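Keeping a Small Kitchen Drawer (and Cupboard) in Order

When we moved into the house on Ogilvie Street I had one narrow cupboard for every bowl and lid I owned, and it took me a good long while – well into April – to get it the way I like it. A few of the things that helped are below, and I hope they'll save you some digging around on your knees!

Empty it first

Take everything out and put it on the table, even the things at the back you'd rather not think about. Wipe the shelf with warm water and a drop of dish soap, then leave the door open until it's good and dry.

Bowls

Nest them by size, biggest at the bottom. Plastic ones can go up high where a tumble won't matter, and I keep the heavy mixing bowls down low to spare my wrists. If two bowls stick together, pour a little cold water in the top one and stand the bottom one in warm.
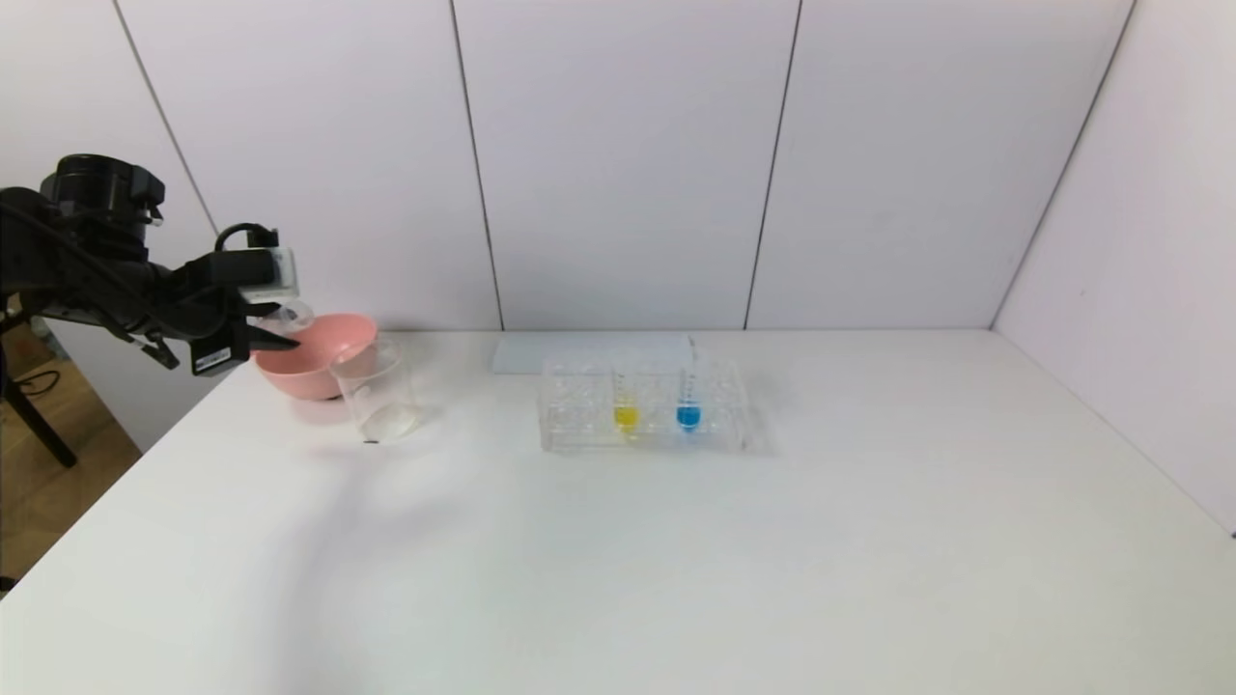
Lids

Stand lids on edge in an old loaf pan, like letters in a rack. Any lid that hasn't had a partner for months can go (I know, I know, but you won't miss it).

Stains and smells

For tomato stains, stir baking soda with a little water until it's a soft paste, rub it on gently and leave it for an hour. Then rinse and set the bowl by a sunny window for the afternoon.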